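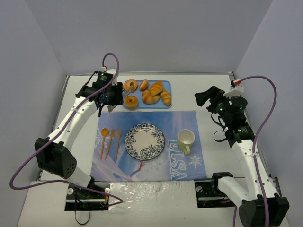
Home Talks Speakers Notes Contact

Laying a place: notes for the Hollerholm talk
Lok-yiu Chien

Start with the mat. I love a placemat! Ask who had a favourite as a child (hands up, let them chat for a minute). Mine had a map on it and I learnt half my geography over porridge.

A mat tells you where your meal lives. Even a four-year-old sees it straight away: plate in the middle, mug to the right, everything within reach. The ELSA one with the snowflakes does the job as well as any linen, and I'd happily eat off it myself.

Then cutlery. Spoon, fork and knife all together on the left, handles towards you. Someone WILL say the knife goes on the right. Good, let them! Sipho Matlala and I argued over this all the way to Undevby. For a bread breakfast I like the three side by side, and wooden ones are so quiet on the plate.

Pause for water.

Bread goes beyond the mat, on its own tray, with tongs. Rolls and buns mixed, so people have to choose. Say a bit about the blue tray under golden crusts, such a cheerful pair, and the blue flowers round the plate rim too.

Slide 8: folding the mat away (creases are fine).

Questions, 10 minutes. Spare handouts are in room 403.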